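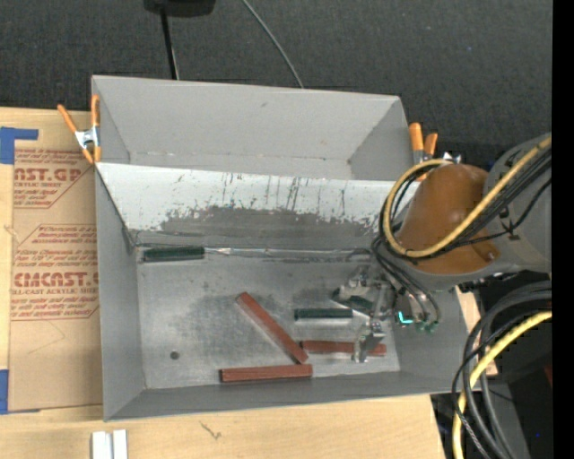

Home Reviews Storage Workshop Furniture Contact

Schmieder Divided Parts Bin: Equipment Review

The Equipment Office was asked to assess the Schmieder divided bin for use in the teaching workshops, where the existing plastic tubs had reached the end of their service. Two bins were bought at the normal trade price and placed in daily use from September to December. The supplier had no part in the review and has not seen this text before publication.

Construction is the strongest feature. The body is folded sheet metal, the corners are closed, and the rim has been turned so that it does not catch on sleeves or gloves. Filipa Barreto, who supervised the joinery benches, reported no sharp edges on either bin. Neither had gone out of square by the end of the term, although one had been dropped from bench height in the first fortnight.

The finish is less satisfactory. The coating marks early, and where parts are thrown in by the handful it wears through to darker metal. This does not affect the use of the bin. Departments that keep stock on public view may nevertheless prefer the Joltusia model, which is dearer but has a tougher surface.

Capacity is generous. The maker gives a load limit of 46 kg, and the office saw no reason to doubt it. A full bin should not be lifted by one person, and the lack of handles is a real fault in a product of this size. Tetteh Agbenyega fitted rope loops to the second bin in October, and staff preferred it from then on. The Vuvton range has handles as standard.

Cleaning takes little time. Sawdust brushes out easily, apart from a thin line that gathers in the folds — a narrow paintbrush deals with this. Oil should be wiped up on the day it is spilt.

Noise was the most common complaint. Small steel fittings dropped into an unlined bin can be heard in the next room, and a cork or felt liner is advised where classes share a wall. Schmieder sells a felt liner, but it was out of stock throughout the review period.

The office rates the bin 4 out of 5 and approves it for general workshop use. Orders should be sent to Mansa Ayaaba with a cost code. Delivery to the main store took 90 minutes longer than the agreed slot on the first order and was on time for the second.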